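How to Fold T-Shirts So They Stand Up in the Drawer

I love a drawer you can read at a glance. Pull it open, see every shirt you own, grab one, done! Stacks never did that for me, however neat they were on Saturday, and by the middle of the week I was back to digging. File folding fixed it, and it's so quick once your hands know the moves that I now do the whole family's laundry this way.

What you need

A table or any firm, flat surface (a bed works, but it's soft and the edges wander)
Clean, completely dry shirts
A drawer, or a box about as deep as your hand is long
2 shoeboxes, if your drawer is wide and you want dividers

Start with the crumpled stuff

Shirts that have sat in a basket overnight need waking up first. Pick one up by the shoulder seams, give it two good snaps in the air, and lay it face down with the neck away from you. Smooth from the middle out to the sides with flat palms. Don't skip the hem – it loves to curl under, and then your finished packet has a lump at the bottom and leans over.

If a piece comes out of the basket as one big knot, don't try to smooth it where it lands. Find a corner or a seam, lift, and let the weight of the fabric do the untangling while you look for the second corner. My friend Yesenia Salazar taught me this with dish towels and it works on everything from pillowcases to leggings.

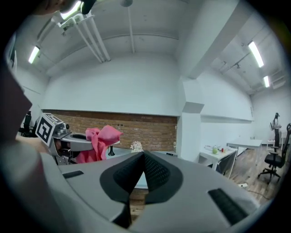 Can you fold soft, slippery fabric the same way as cotton?

The same folds work fine, but make the packet a little wider and add one extra turn at the end so the fabric has something to grip. Thin jersey also likes a divider on each side, or it will slump.

The fold itself

1. With the shirt face down, bring the right side in to the middle of the back. Fold the sleeve back on itself so it lies along the edge you just made.

2. Do the same on the left. You should have a long rectangle with straight sides. Run your palm down it once from neck to hem.

3. Bring the neck down toward the hem, stopping an inch or so short. That little gap matters more than you'd think! It gets eaten up by the thickness of the fabric later.

4. Fold in half again, or in thirds for a shallow drawer. Press lightly to push the air out.

5. Stand the packet on its long edge. If it stays up, you've got it. If it flops, open the last fold and make it tighter.

Your first few will look sad. Keep going – somewhere around the fifth shirt it clicks, and from then on you can chat or listen to the radio while you work.

Filling the drawer

Load from the back to the front, with the smooth folded edge facing up so you can see the color of each shirt. I go light to dark. Thomas Fontana, who shares my laundry day, sorts his by sleeve length and swears by it, so do whatever makes you happy when you open the drawer.

Leave a bit of slack. You want to be able to slide a hand in at the end of the row. When a row is packed too tightly, pulling out one shirt drags its neighbors with it, and all that lovely work comes undone.

Half-empty row? Tuck a shoebox in behind the last shirt, or cut the end off the box and use it as a bookend.

What about sweaters?

Chunky knits are happier lying flat on a shelf. Fine knits can be filed like T-shirts, but fold them in half for the last step and skip the pressing. For hoodies, lay the hood flat down over the back before you start and treat the whole thing as a very thick shirt.

Next up on my list is fitted sheets, and I have opinions.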